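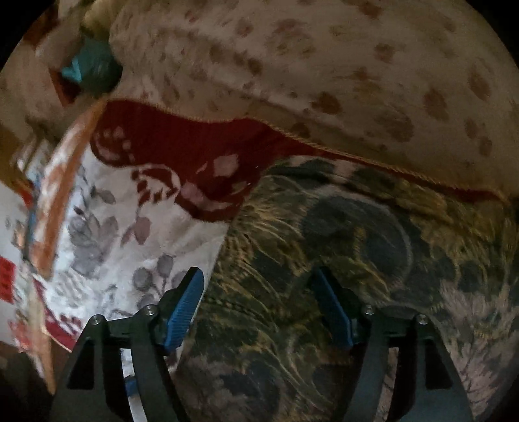
Figure 3. Mixed bedding and a hand-held gripper with blue finger pads.

Last updated March 2018

4. What changed on the folding side

I spent 19 shifts at Kratochvíl, a laundry and home-linen service in Bornard that takes in household bedding and sends folding crews out to care homes. I went in wanting to write about speed. I came out with a notebook full of talk about wrists, small talk and who gets to pick the radio station (Section 5 has the radio, I promise). The company had just started using Graramard, a folding system from Arberg, and the crew was being asked to teach it with hand-held grippers before it did any folding of its own.

Flat white sheets were never the problem. The old feeder line does those fine. What gives a machine grief is the household stuff, a soft printed scarf on top of a thick floral blanket, say, where the pattern runs right up to the edge and the pile grabs at whatever you drag over it. A person just knows where one cloth stops and the next begins. With a gripper in your hand you have to slow way down and find a corner on purpose, and folks told me they felt clumsy all over again at a job they'd had for years!
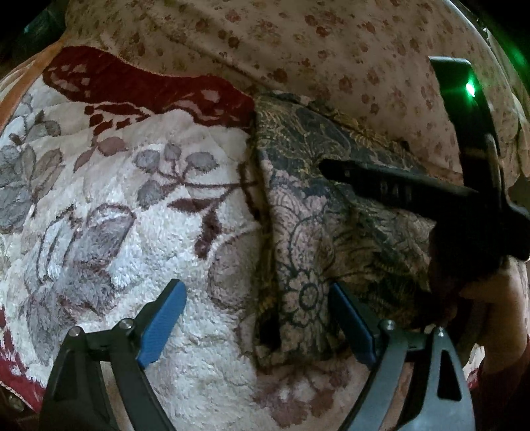 Does working with the grippers make the job slower?

It does at first. The crew's output dropped during the teaching weeks, and the daily target was lowered to match until the end of April.

That lowered target mattered more to people than anything else I asked them. Before it came down, a folder who did a careful demonstration was in effect paying for it out of her own numbers, and the demonstrations got sloppy. I'd have gotten sloppy too. Once teaching time was booked as its own task, the recordings got longer and the grumbling moved on to other things, mostly grip strength. Squeezing a handle all morning is a different kind of tired from folding with your bare fingers, and 3 of the folders asked to go back to plain folding after lunch. Management said okay, which I hadn't expected.
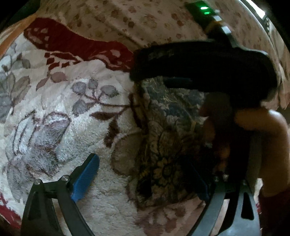 4.1 Who decides what a good fold is

I didn't see this one coming. Every folder on the crew has her own way of doing a throw: thirds, then half, or half and half again, or a loose roll if the fabric is slippery. Customers never complained. Graramard wanted one way per item, so for the first time the crew had to sit down and agree, and those talks got heated (I have 31 pages of notes on pillowcases alone). Some of the older hands felt that a skill they owned was being written down and handed over. A couple of newer ones liked it, they said, for finally having something to point to when they got corrected.

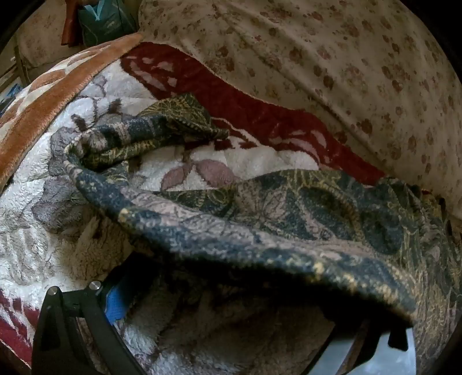
The bunched-up items caused the longest arguments. Do you shake a tangled throw out first, or work the twist loose where it lies? By the time we had 2,000 recorded folds, the crew had settled on shaking out for anything light and working in place for anything heavy, and that rule is now taped up by the break room door. I think the rule is good. I'm less sure about the pay question that came with it, whether a folder whose recordings get used for training should see something extra for them, and it was still open when I left. The new job title, "folding lead," went to one person and came with no raise. I come back to that in Section 6, together with the shift schedules.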